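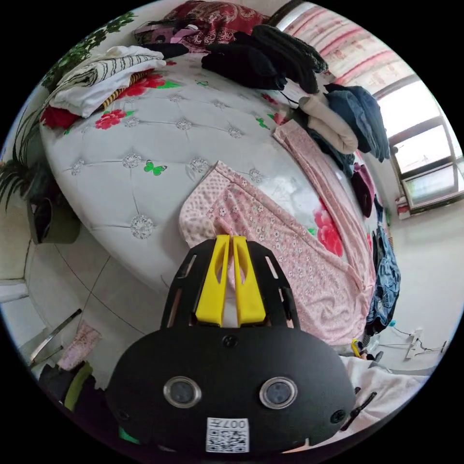

Round bed with a white quilted cover, red roses and green leaves

Clendencombe Guest House Owners' Group
Minutes of the meeting held by telephone on Monday, May 25, 2020

Present: Ona Liepiņa (chair), Sigita Luik (minutes), and owners or managers from Mill Lane, Harbour Row, the Old Forge and Plandulell.
Apologies: Top Farm.

Minutes of the April meeting
Agreed as correct, with one change. Under "Signs", the brown sign at the Plandulell turning should have been listed as missing and not as damaged. Sigita to correct the copy in the folder.

Matters arising
The sign has still not been replaced. Ona wrote to the highways office after the last meeting and has had an automatic reply. She will write again and send a copy to the parish clerk.
The broken street lamp at the bottom of Harbour Row has been mended.
The spare keys for the leaflet cabinet have been found at the Old Forge.

Laundry contract
The contract with Ķēniņš runs out at the end of the season. The firm has offered to carry on at the same price per bag provided that the group as a whole sends at least 30 bags a month when the houses are open. Harbour Row said this was easy enough in August but would be hard to reach in the quieter months. Mill Lane does its own washing and would not be adding to the total.
Plandulell asked about items that are not sheets or towels. Ķēniņš will take mattress covers and blankets, but these are charged singly and take longer to come back. Owners should put them in a separate bag with the house name on the ticket. Two covers went astray last autumn and one was returned to the wrong house, where it was used until Christmas.
The Old Forge wanted to know what the firm would charge if the group fell short of the minimum. The letter does not say.

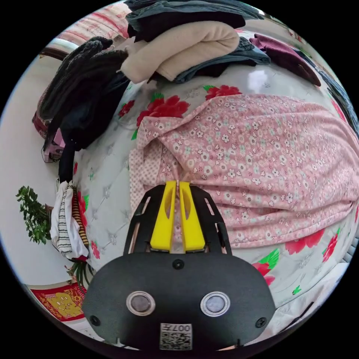 Can a house leave the laundry contract part way through the season?
A house can leave by giving the group one month's notice in writing, but it stays liable for its share of any bags already booked.

It was agreed to ask Ķēniņš for a lower minimum in winter and for the shortfall charge to be put in writing. Sigita to telephone the firm and report back. No one is to sign before then.

Bookings and deposits
All the houses remain closed. Most guests with summer bookings have asked to move their dates and a smaller number want their money back. The houses have been dealing with this differently. Mill Lane has refunded everyone who asked. Harbour Row has offered a new date first and a refund if the new date does not suit. Plandulell has had complaints from a party who booked rooms in two houses and were told different things by each.
Ona proposed a shared wording for replies. There was a long discussion about whether the wording should mention a final date for rebooking. The Old Forge thought guests would want one. Harbour Row thought it would only cause arguments later.
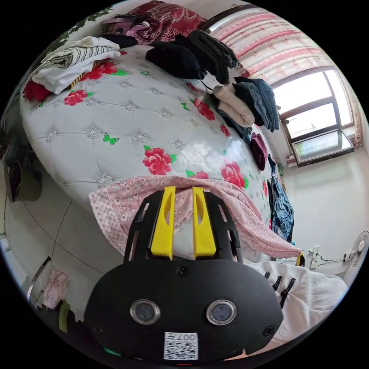
In the end it was left to each house to set its own date, and the rest of the wording was agreed as read out. Sigita to send it round by email this week.
Bookings made through Vustedier have to be changed on the site by the guest. Owners cannot do it for them. Plandulell has tried and the booking was cancelled by mistake. Anyone with a similar problem should keep a note of the booking reference and the name of the person they spoke to.

Getting rooms ready
Owners talked about what they had been doing while closed. Mill Lane has painted the hall and two bedrooms. The Old Forge has had the chimney swept. Harbour Row is still waiting for a plumber.
There was general agreement that rooms should be aired weekly and taps run. Harbour Row asked whether beds should be left made up. Ona strips hers to the mattress cover and keeps the bedding in a dry cupboard. Plandulell has had trouble with moths in stored blankets and is now using lidded boxes.
The question of owners' own belongings came up.

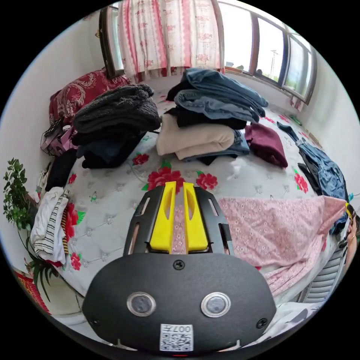
Several houses have let spare rooms fill up with family clothes and furniture over the spring, and these will need to be cleared before any inspection. The Old Forge asked if one locked cupboard per floor would be allowed. Ona believes so but will check the wording of the scheme.

Money
The balance stands at £900. Nothing has been paid out since the last meeting. The printing bill for the leaflets is still to come. It was agreed not to collect subscriptions until the houses reopen. Mill Lane has already paid and is happy to leave the money where it is.

Any other business
Harbour Row has 6 fire blankets, unused, and offered them at cost. Names to Sigita.
Plandulell reported cars being left overnight in the lane by the chapel.
The Old Forge asked for meetings to start earlier in the evening. Agreed.

Next meeting
By telephone again. Ona to send round a choice of dates once Ķēniņš has replied.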